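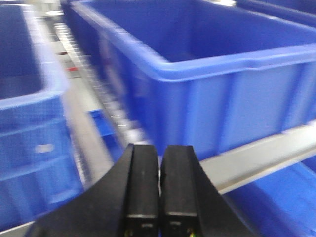
Setting up your Mallinar practice hoop is an easy job for two people, and we'd like you to enjoy it, so put the kettle on and read through this whole section before you pick up a wrench. Most of the calls we get are about the clamp that joins the backboard arm to the pole, and nearly all of them come down to tightening it too early. When you first fit the clamp, its two jaws should stand the way the two black gripper fingers do in the photo, parallel and nearly touching, with a thin gap you can see a sliver of light through. Leave them like that until step 6, please, even if it feels wrong!

Section 3: Raising the backboard

1. Roll the base to where you want to play and lock both wheels. A driveway is fine if it's level. Grass isn't.

2. Fill the base with water or dry sand through the cap at the back. Sand takes a good deal longer (Shu-fen Yu, who wrote the first version of this guide, used to recommend a big funnel and some music).

CAUTION: Never raise the pole over an empty base. Keep children and pets well back until you've finished step 8.

3. Slide the lower pole into the collar and turn it until the printed arrow faces the playing side.

4. Add the upper pole. You'll feel it drop the last little bit, and if it doesn't, lift it out, wipe the joint, and try again.

5. Fit the clamp loosely, as described at the start, and have your helper steady the backboard while you push the long bolt through. 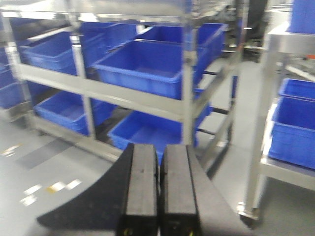 6. Now tighten the clamp, a few turns on one nut and then a few on the other, so the jaws come in evenly. Stop when the backboard no longer rocks in your hands.

NOTE: If you bought the Hultdale backboard separately, use the longer bolts from bag 10 and put the short ones away somewhere safe.

7. Hang the rim on its bracket and do up the nuts by hand before you reach for the wrench.

8. Set the height with the crank handle. Regulation is 10 feet from the floor to the top of the rim, but do start lower for younger players, who will pick up much nicer shooting habits if they aren't heaving the ball from the hip.

NOTE: In cold months, February especially if you live where we do, empty a water-filled base or switch to sand. A split base can't be patched.

Give every nut another look after your first good long shootaround, and then once a season after that.

Mallinar Customer Care, attn. Soledad Pruitt, ext. 113 | © Mallinar | Back to top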